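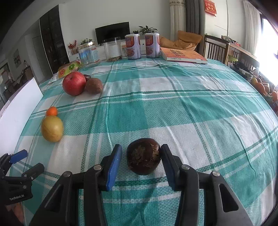

A green, teal and white plaid tablecloth. Look for the places where the stripes cross!

Why does plaid look like that?

I have a thing about plaid. I have plaid pajamas, a plaid lunch bag and a plaid blanket that I bought at the Humton street market for 7 dollars, and I still get a little bit excited every time I see a new one. So today I'm going to tell you how plaid gets made, and then you can make some of your own out of paper.

First we need to talk about weaving. Cloth that is woven is made from two sets of threads. One set is stretched tight on a big stand called a loom, and those threads are called the warp. The other set goes across them, over and under, over and under, all the way to the side and back again. Those are called the weft. (I remember which is which by saying "weft goes right and left." It almost rhymes.)

Now imagine every warp thread is white and every weft thread is white. You get white cloth. Boring, but good for sheets!

What if you make the warp in stripes, say a fat green part and then a fat white part, and keep the weft all white? You get stripes going one way only. And the green ones come out paler than you'd expect, as white threads keep hopping over the green ones.

Here comes the good part. Make stripes in the warp AND stripes in the weft. Where green crosses green, you get a strong, dark green square. Where white crosses white, you get a bright white square. And where green crosses white, you get a color in between, even though there isn't one single thread of that color in the whole cloth. Your eyes do the mixing for you. The threads are so thin that from across the room they blur together.

I didn't believe this when I was a kid, so I looked at my scarf with a magnifying glass. It's true! Up close there were only little green bits and little white bits.

The list of stripes a weaver follows has a special name in Scotland, where people have been weaving plaid for a very long time. They call the pattern a tartan, and the list is a sett. It says which color comes first and how many threads to use, then the next color, and so on. Once you get to the end you start over, or sometimes you go backward through the list like a mirror. A weaver I met in Harance was making a picnic blanket with 613 threads in the warp, and she had to put every one of them in place before she could weave a single row. It took her two days. I would have lost count at 201.

Not every plaid is woven, by the way. Some is just printed on top of plain cloth, like a stamp. To check, turn the cloth over. If the back is a lot paler than the front, it was probably printed. Woven plaid usually looks nearly the same on both sides.

Make a paper plaid

You need two colors of paper, scissors and some tape.

Cut one sheet of each color into long strips as wide as your finger. Lay eight strips side by side, two of one color and then two of the other, and tape down the top ends. Then weave the rest across, over and under, changing color every two strips. Push each one up snug against the last - that part is fiddly, and my first one was very wobbly.

When it's done, prop it up on a shelf and walk backward. Squint a bit. How far do you have to go before the colors start to mix?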